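Leave Some Weekends Unplanned

I have stopped making itineraries for short trips, and I think more people should try it.
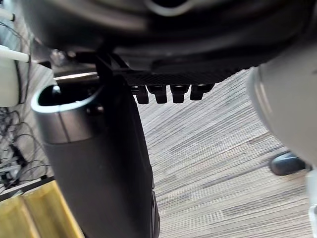
What the plan costs you

My last planned trip was three nights in Hornholm. I had a spreadsheet with 20 rows, one for each stop, and a column for driving times. We saw all of it. What I remember best is the parking lots.

In November I went to Sinorden with my friend Yatziri Cortés and we booked two things, the train and the room. The first morning it rained until 11, so we stayed in the bakery under the hotel and read. After lunch we walked the river path as far as the old lock, which I had never seen mentioned anywhere, and ended up staying until it got dark. Dinner was soup.

The usual objection is that time off is short and you shouldn't waste it. I understand that. If you have a ferry to catch or a park that needs permits, book them early. I would also never turn up in a small town in August without a bed. But most of what goes into an itinerary is guesswork about how you will feel at 3 p.m. on a day that hasn't happened yet.

Yatziri still disagrees with me on museums. She wants the tickets bought ahead, and after we stood outside one in Sinorden that had closed for the season, I gave her that point. We went back to the river and took the other bank - it was muddier, with better views of the town.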